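Guía de puesta en marcha de Flurnonico para bancos de alimentos
Sección 4. Registro de entregas y cálculo de raciones
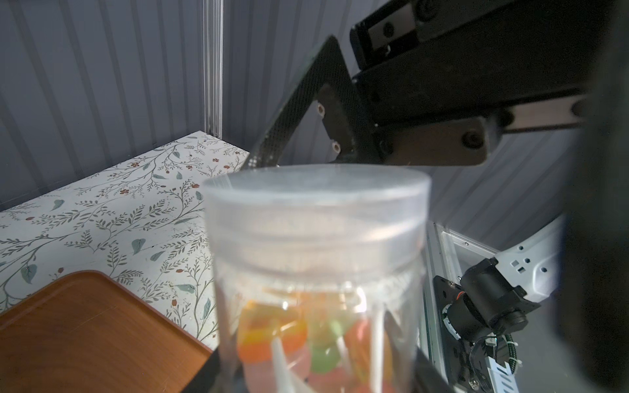

¿Cuántas raciones hay que declarar por cada saco de cereal?
Las que salgan de pesar el saco y dividir por la ración fijada en su programa. La etiqueta del proveedor no sirve como dato de entrada: Flurnonico la guarda, pero no la comprueba.

Antes de empezar
Necesita una báscula calibrada, la lista de hogares de la parroquia o del barrio y el código de su almacén. El código de Skalthorpe es 313.

1. Abra Entregas > Nueva y escriba el código del almacén.
2. Introduzca el peso neto en kilos. Si el albarán dice 300 y la báscula dice 275, escriba 275.
3. Fije la ración en gramos por persona y día. El programa propone un valor llamado «estándar Allden». El menú no indica de dónde procede; compárelo con el de su programa antes de aceptarlo.
4. Asigne la entrega a los hogares. Los inscritos en dos parroquias aparecen dos veces y hay que unirlos a mano.
5. Pulse Ok. El botón guarda los datos, pero no los valida.
6. Imprima el resumen y fírmelo junto con quien recibe la mercancía.

Nota. El panel «Hambre evitada» multiplica raciones por días y muestra una cifra muy vistosa. Mide comida que salió del almacén. Que alguien la haya comido es otra cuestión, y el programa no tiene forma de saberlo. Recomendamos no citarla en los informes a donantes.

Precaución. No cierre el mes con entregas en estado «pendiente». En diciembre, con las campañas de Navidad, el sistema las da por repartidas a los 11 días aunque sigan en el almacén. La opción para desactivarlo está en Ajustes > Plazos y vuelve a activarse tras cada actualización.

Si el total no cuadra
Revise primero los pesos y después los hogares duplicados. La función «Corregir automáticamente» reparte la diferencia entre todas las entregas: el total queda bien y los parciales quedan mal. Úsela solo en pruebas.

Las devoluciones se tratan en la sección 5.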